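Vasanthi Iyer
Jan 18, 2024

1/ A thread about the small method we tried on the Prorkivska arm. I work on how a robot chooses where to look before it reaches for something. Short version: we let it take a second look, and we score the second look separately.

2/ Two wrist views from the same workspace, with the cardboard box in both.
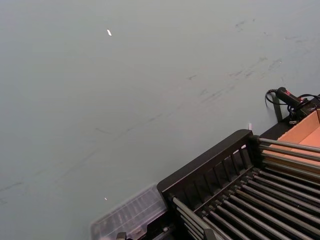
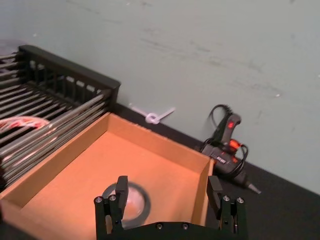 3/ In the first view the box is only at the right side, behind the metal rods. A policy which sees only this has very little to decide with. In the second view the box is open between the fingers and the roll of tape is there, partly behind the left finger.

4/ So the question is simple to say: from a poor view, can the model predict which camera move will give a useful one? We do not ask it to draw the missing part. It gives only a direction and a confidence.

5/ Training data is 3,082 pairs of wrist views. Each pair is a poor view and a better view from the same setup. Ilango Shenoy wrote the pairing rule, and I still think it is too strict — many good pairs are thrown away.

6/ After his filter we keep 2,474 pairs. I trained with both sets. The smaller set gave steadier confidence values, so he was right and I have told him this.

7/ The rack is the difficult thing for us. The rods are parallel and shiny, and the depth estimate jumps from one rod to the next. We now mask the depth there and use only color. It is not elegant.

8/ Another difficulty: scuff marks. On a pale surface with few features, the older model took the marks as edges of objects. Paweena Phetsri suggested to train with random streaks added to the images. This helped more than my own idea, which was a bigger network.

9/ What we do not know yet: if the confidence keeps its meaning when the camera is mounted at a different angle. All our pairs have the same mount. Raymonde Poirier has a second mount at Vundska and we will compare in October.

10/ Code needs cleaning before I can share it. If you work with wrist cameras and clutter, please write me, especially if you have a better way with the rods.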